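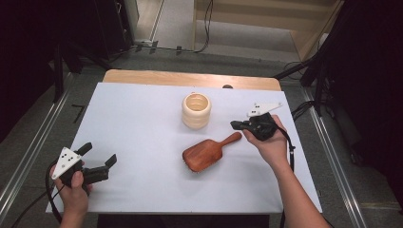
My mother left her wooden brush in the sink overnight for years and it never did any harm, one reader wrote after the last edition of this guide, so why all the fuss with cups and towels?

May
By the Hodžić household desk

Section 4. Cleaning and keeping a wooden paddle brush

We have no quarrel with anybody's mother. Some wooden brushes do survive a night in the sink. We have also seen plenty with a split running up the handle, and the finish on those looked perfectly good the week before. The method below takes a little longer than soaking and asks for very little equipment. If you already have a routine and your brush is in good shape, keep your routine and skip to 4.3.

4.1 What you need

A table with a cover on it, a cup, a comb with a narrow tail, mild shampoo, an old toothbrush and a dry towel. That is the full list. Plarker sells a brush-care kit in a zip case and Clirkex sells a smaller one. We tried both and went back to the comb and the toothbrush.

The cup should be wide enough to dip a toothbrush in and heavy enough to stay put when you bump it. A ribbed outside is easier to grip with soapy fingers. Use one that has been retired from the kitchen.

Note: Pimell claims its brush wash is good for 2,000 cleanings a bottle. We don't know who counted. Ordinary shampoo has done the job on every brush we own.

4.2 Cleaning

1. Spread the cover flat over the table. Pull out the wrinkles, especially under the cup.

2. Set the cup toward the back of the table and lay the brush in front of it. Left-handers may want the cup on the other side. Wherever it goes, you should be able to reach it without passing a wet sleeve over the towel.

3. Pull out the loose hair. Slide the tail of the comb under the mat, close to the base of the bristles, and lift. Work from the outer edge toward the middle. Hair that won't lift can be snipped with small scissors and taken out in pieces.

4. Fill the cup about a third of the way with lukewarm water and add a drop of shampoo. One drop. Most of the complaints we get about sticky bristles come from people who used a squirt.

5. Dip the toothbrush in the cup, tap it on the rim, and scrub between the bristles in short strokes. Tilt the head of the brush downward as you go so the water runs away from the handle.

6. Empty the cup, refill it with plain water and go over the bristles again with the rinsed toothbrush. Repeat until there is no foam. It usually takes 2 passes.

7. Wipe the wood with a barely damp corner of the towel, then with a dry one.

8. Leave the brush bristle side down on the towel, somewhere with moving air, until the next morning.

Caution: Do not stand the brush head down in the cup to soak. On a cushioned head, water gets in through the small air hole and stays there. You may not notice until it starts to smell.

Caution: No radiators, no hair dryers, no sunny windowsill. Fast drying is hard on wood, and we haven't found a brush yet that was needed so urgently.

Note: Guides like to tell you to finish with oil. On bare wood, a very small amount rubbed in with a cloth and wiped off again is fine. On varnished wood it sits on top, picks up lint and ends up on your hands. If you can't tell which kind you have, leave it alone.

4.3 How often

Once a month suits most people. Every two weeks if you use dry shampoo, hair spray or anything with wax in it. The weekly schedule printed on a lot of packaging seems to us mainly a way of using up what is in the packaging – we followed one for a while and the brushes looked no different.

Loose hair is another matter. Take it out whenever you see it. A mat left for months holds dust and scalp oil, and then step 3 becomes an evening's work.

4.4 Keeping the brush in a cup

Many people store a brush upright in a cup, and it looks tidy enough. A paddle brush is not well suited to it. The head is the wide, heavy end, and with the handle down in the cup the whole thing leans and may go over. Try the following before you trust it.

1. Dry the inside of the cup completely.

2. Put the brush in, handle first.

3. Knock the table lightly with your fist. If the cup rocks, use a heavier cup or lay the brush down beside it.

Note: Some guides suggest a handful of rice or glass beads in the bottom for weight. It works, until the day you need the cup for something else.

For travel, wrap the brush in a dry cloth and pack it flat. A sealed plastic bag is fine for an afternoon and poor for a week, particularly if the brush went in straight after a shower.

4.5 When to stop

Bent bristles don't come back, whatever the kit says. If the cushion has sunk or torn, or the wood has a crack you can catch with a fingernail, replace the brush. Glue in a crack tends to hold until it gets damp. For loose bristles on a brush that is otherwise sound, see Section 5.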